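Skiment Hand-Held Gripper with Wrist Fisheye: Review
By the Calloway bench desk | December
Last updated: December
2 min read 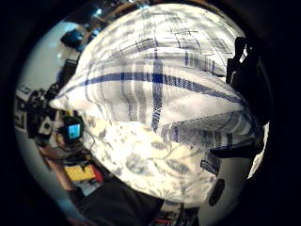

Exposure control is the weak point of the Skiment's wrist camera. We logged 194 bedding episodes, 24 of them discarded for lost tracking. On a white pillow with blue and gray plaid, the top half washes out almost to white, while the dark blue stripes stay usable as features. The Pledelitz unit clips less but has a narrower view. Grip force is adequate for folded cloth. Firmware still lacks a manual shutter setting.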